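Sourdough starter smells like nail polish remover, throw it out?
Posted in Baking and Bread on the Clatorgate Community Board

ekpo_kitchen
I started a rye and white flour starter in July and it was fine until this week. I went away and left it on the counter without feeding it. When I came back on Friday there was gray liquid on top and a strong smell of nail polish remover. No fuzz and no pink or orange streaks that I can find. I feed it equal weights of flour and water and mix it in a big bowl before it goes back in the jar. I would rather not start over if it can be saved.
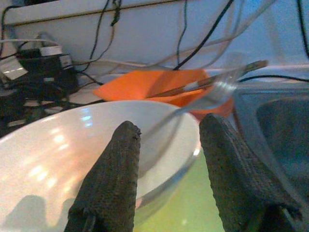 Do I pour the gray liquid off or stir it back in?
Either is fine. Pouring it off gives a milder starter, and stirring it in makes it more sour. If you pour it off, add a little extra water at the next feeding.

praltlow_baker
It's hungry. The smell comes from the starter running out of food. Keep a spoonful from the middle of the jar and discard the rest. Feed that spoonful with 50 grams of flour and 50 grams of water. Do it again every 12 hours for 3 days. The smell should be gone by then. If you see pink or orange at any point, or any fuzzy mold, throw the whole thing out and wash the jar in hot soapy water. Don't scrape the mold off and keep going, it isn't worth it.

Water temperature matters too. I use 79 degrees when my kitchen is cool and straight tap water in summer. Also check that the lid isn't screwed down tight. Gas has to get out.

Before you bake with it, wait until it doubles between feedings 2 times in a row. Mine takes 5 hours to double when it's healthy. Yours could be slower at first, so go by the rise and not the clock. A rubber band on the jar makes it easy to see.

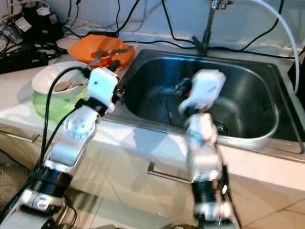 Kitchen counter and stainless steel sink, with an orange plate at the back.

gostelex
Just put it in the fridge next time you travel. Feed it, leave it out for an hour, then fridge. Mine has gone 3 weeks like that. Some people use pineapple juice to fix the smell but I never tried it.

ekpo_kitchen
Thanks. I kept a spoonful and fed it this morning. The jar had dried flour stuck under the rim, so I moved it to a clean one. I'll keep up the 12 hour feedings and use the fridge when I go away again.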